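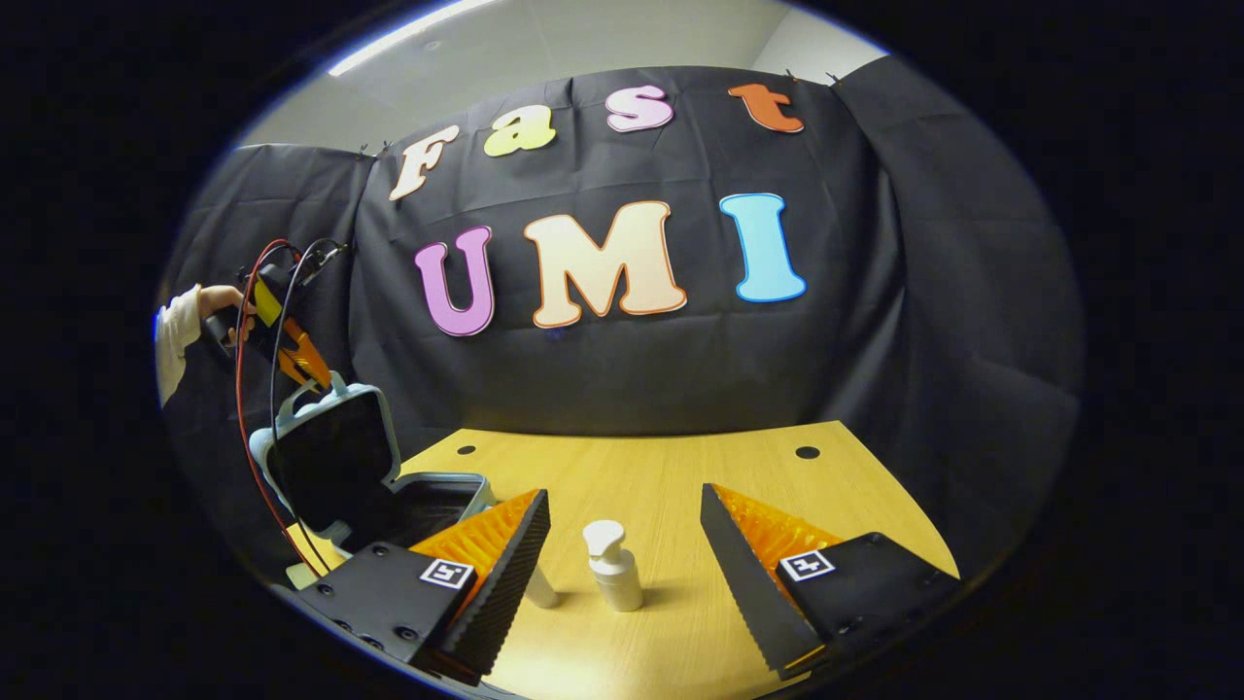 A pump bottle between the gripper fingers at the training table, Cakmont site.

Traston Packing — Progress Report to the Zornis Fund
9 June 2026

Where we are

The hand-held grippers are in daily use at Cakmont. Packers from the toiletries line take turns at the table, moving bottles and containers the way they would on shift, and the recordings go to Pandey, our integration partner, who turn them into something an arm can follow. We asked in the proposal for 40 hours of recorded work by the end of this period and have 40, which surprised the person who wrote the proposal (me).

What the packers make of it

The first week was quiet in the way a dentist's waiting room is quiet. People wanted to know whether they were teaching their replacement, and the leaflet we had printed did not help, mainly on account of its title, "Your New Colleague." We have withdrawn the leaflet.

What did help was putting terms in writing. No packing post will be cut before the end of the grant, table time is paid at the line rate, and anyone can go back to the line without giving a reason. Two people have. The others have become fierce critics of each other's technique, and pump bottles are a sore subject. The nozzle has to face the same way in every carton, and there are 3 schools of thought on how to turn it.

Changes to the job

Table sessions are now capped at 40 minutes after complaints about sore thumbs. We have added a pay grade for packers who check recordings and reject the bad ones. Management had assumed Pandey would do the checking — Pandey had assumed we would. The packers were already doing it by then, loudly, so we made it official.

Less happily, the line runs short-handed whenever the table is busy, and the supervisors have noticed. We need cover, and it was not in the budget.

Money and next steps

We have spent 125 hours of the cover allowance borrowed from the maintenance line, and maintenance would like it back. We request permission to move the unspent travel money across. The arm trial on the real line is planned for December, with a packer at the stop button throughout. The replacement leaflet is in draft and has no title.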